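How to post a dance reel with a change of outfit

The outfit change is still one of the easiest ways to get a short dance video noticed, and you can do it with a phone and two sets of clothes.

Pick the song first. Choose a part with a clear beat or a pause where the switch can fall. The Protik app lets you mark a point in the track, but counting aloud works too.

1. Put your phone on a stand at chest height and lock the focus. Do not move it again until you have finished both halves.

2. Put on the first outfit and dance up to the switch. End on a move that covers the lens or takes you out of view, such as a spin, a jump or a raised hand.

3. Change clothes. Lay out earrings, pins and shoes beforehand so the light from the window stays the same.
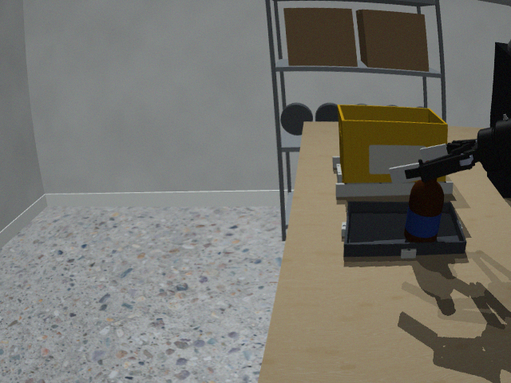

Yellow box with a plain label, and a dark tray in front.

4. Start the second half one move before the switch. You need the overlap when you cut.

5. Film each half at least twice. My Keltidska reel took most of an afternoon in December and the light had gone by 4 pm, so the last takes were no use.

Cutting it together

Open both clips in your editor and trim the first one at the fastest part of the move. Trim the second to the same point. Play it back with the sound off, then with the sound on. If the join jumps, take a frame or two off the second clip. 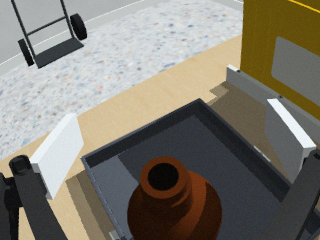
Keep the whole reel under 60 seconds. Mine ran to 92 the first time and most people left before the second outfit came on. The shorter version got 1,035 views and 187 likes, which is good for my account.

Captions and tags

Name the film or song in the first line, as that is what people search for. Tag the shop if you want to. I tagged Hosoda for the skirt and they shared it in their story. Choose a cover from the second half, with your face clear of the text.

Next: filming with two dancers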